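Sorting and storing the small stuff — FAQ

Jinora swap room, Nitville. Questions we get at the desk over and over. Read this first, then email if you're still stuck.

What do you take?

Computer mice, keyboards, cables, chargers, small hand tools, cases with a handle, bins and tubs that aren't cracked. Working or not. No monitors, no printers, no loose batteries in a bag please.

Do mice need to be tested before I bring them in?

No. We plug them in ourselves. If you know it's dead, put a bit of tape on the bottom and write dead. Saves us ten minutes.

Why are they sorted by color and not by brand?

Brand was a mess. Half the labels are rubbed off. White in one container, black in another, anything else goes in the odds bin. Takes a second and anyone can do it. People who want a certain model can look through the bin, it's not that deep.

Wired and wireless together?

Separate if you can. Cords get knotted round everything. If you've only got a few, wrap the cord twice around the body, tuck the end under, done.

What about the little USB receiver?

Tape it to the mouse it came with. Or put it in the slot underneath if there is one. A wireless mouse without its receiver mostly ends up as parts. Last year we logged 731 mice and the missing receivers were the biggest headache by far.

Do I take the batteries out?

Yes, always. Old ones leak and then the spring is gone. Batteries go in the metal can by the door, not in the tray with the mice.

Tray or basin, does it matter?

Shallow tray for things you've checked, deep basin for things you haven't. That's the whole system. A tray keeps them in one layer so you can see what you have. Basins are for tipping stuff into.

Can I use my own containers at home?

Sure. Anything with a flat bottom. Shoe box lids are fine. Dish tubs are good becuase they wipe clean. Skip anything with holes bigger than a screw.

Where do the hand tools go?

Not in with the electronics. They scratch the shells and chip the scroll wheels. Roll them in a towel or use a hard case if you have one. We put pliers and cutters handle side up.

I have a hard case but no foam for it. Still worth keeping?

Yes. Fold an old T-shirt in the bottom. Check the latches and the handle, that's all anybody asks about. Bosberg cases, we have spare latches for those — ask at the desk.

How do I clean a mouse?

Unplug it or batteries out. Barely damp cloth on the top. Toothpick around the wheel and along the seams. Dry cloth after. Don't spray anything straight on it. Sticky rubber sides — a little rubbing alcohol on a cloth, go easy, sometimes the coating comes off and then it looks worse than before.

What should I sort on?

A soft mat, light colored. Dark screws and small black parts vanish on a dark table. We use the same sort of thing you'd put under a kid's chair. Patterned is OK so long as it's pale. Shake it out when you're finished.

How big a space do I need?

Card table is plenty. Containers at the back, pile in the middle, work from the middle out. If the pile's too big for that, do half now and half later.

How many can I drop off at once?

One box per visit. Offices, please write first. Someone turned up in June with 475 keyboards and we had to turn them away at the door, sorry again.

Where do they all go after?

Working ones go on the free shelf or to the Kiani learning room down the hall. Dead ones are stripped for cords, wheels and screws, and what's left goes to the county recycler. Our target for this year is 2000 items out the door, we're at 1879 so keep them coming.

Can I get one back if I donated it by mistake?

If it's still in the unchecked basin, yes, come and look. Once its been sorted, probably not. We don't track who brought what.

Can I pick up as well as drop off?

Yes, two items per person off the free shelf. No sign up. Bring a bag, we ran out.

Do you sell anything?

No. There's a jar.

Opening times?

Posted on the door and on the Jinora page. Drop-off closes at 4 pm sharp, the shelf stays open till 5.

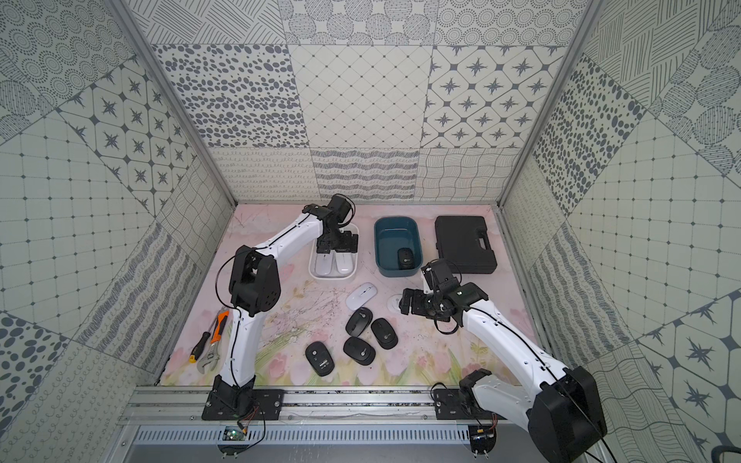 Mice to sort. Two white ones in the tray, a black one in the teal basin, hard case at the back.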